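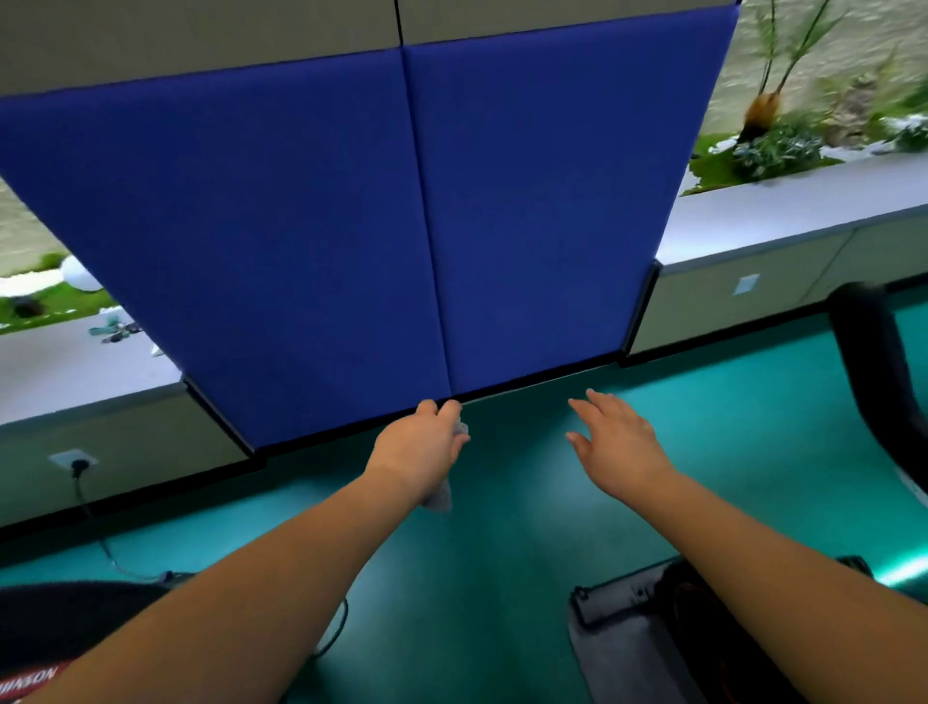 Home Reviews Desk & Office Kitchen Archive

5 min read

Sotell desk fan review: three months of summer with the little one

I run hot. I've always run hot, I was the kid sleeping on the bathroom tile in July, and I now work in an office where the thermostat lives behind a locked plastic cover and the only person with a key is on the fourth floor. So when my old clip fan started making a noise like a playing card in bicycle spokes, I went shopping the same night.

What I ended up with is the Sotell desk fan, the small round one with the weighted base. I paid 88 dollars for it, and yes, that's a lot for a fan you can hold in one hand. My coworker Bereket Berhe bought the Caltton for much less on the same weekend, so we've had them running two desks apart all summer, and I've borrowed his enough times to have opinions about that one too.

Let's start with noise, which was my big worry. We're an open office with dividers, and everybody can hear everybody's everything. The Sotell on its lowest two settings is quieter than the vents. On the third you get a soft whoosh that I quite like (it covers up chewing!). The fourth and highest setting is too loud for a phone call, and Golshifteh on the other side of my divider asked me very sweetly if I was vacuuming. I use it for maybe ten minutes after I walk in from the parking lot and then turn it down.

The Caltton is a different story. Low is fine, high is fine, but the middle speed has a hum in it, a sort of mmmmmm that gets into the desk and comes up through your elbows. Bereket folded up a dish towel and stuck it underneath and that helped a good bit. He also says he's stopped noticing, but I notice it from where I sit.

Airflow is where I got pickier than I expected. I don't want a blast in the face, I wear contacts. The Sotell has a wide head that tilts back nearly flat, so I aim it up at the divider and let the air bounce and drift down over me, and it feels so much nicer than being blown at. It doesn't swivel side to side, though. If you want that you have to turn the whole base, and the base is heavy and has grippy rubber feet, so you're picking it up every time. For this price I'd have liked it to turn.

Power: it charges over USB-C and there's a battery inside. The box promises 15 hours on low. I've never timed it, but I charge it on Mondays and again midweek and it hasn't died on me during the workday, except for one awful afternoon when I'd left it running all night. It does run while it's plugged in, which my old one wouldn't do. The cord in the box is laughably short. Mine doesn't reach from the outlet to anywhere I'd want a fan, so I'm using an old phone cord.

Cleaning is my favorite part, and I know how that sounds. The front grill comes off with a quarter turn, no screwdriver, and the blade pulls straight off the post. I wipe it down every couple of weeks with a damp cloth and it takes no time at all. Desk fans get disgusting. They eat dust and carpet fuzz and, in my case, a shocking amount of my own hair. The Caltton's grill is held on with four tiny screws and Bereket has already lost one of them in the carpet.

Little gripes! The power light is bright blue and I've put a bit of tape over it. The button only goes one way through the speeds, so to get from three to two you have to go through four and then off and start over, and four is the vacuum cleaner, so my neighbors get a burst of it every time I want less air. Also it only comes in white and it has already picked up a smudge of something near the base that won't budge.

Would I buy it again? Yes, I think so, though I'd wait for a sale. If you've got a door you can close, get the Caltton and put a towel under it. If you sit shoulder to shoulder with people you'd like to keep as friends, I'd spend the extra. I'm planning to take mine home for the winter, where it'll go on the nightstand, tape and all.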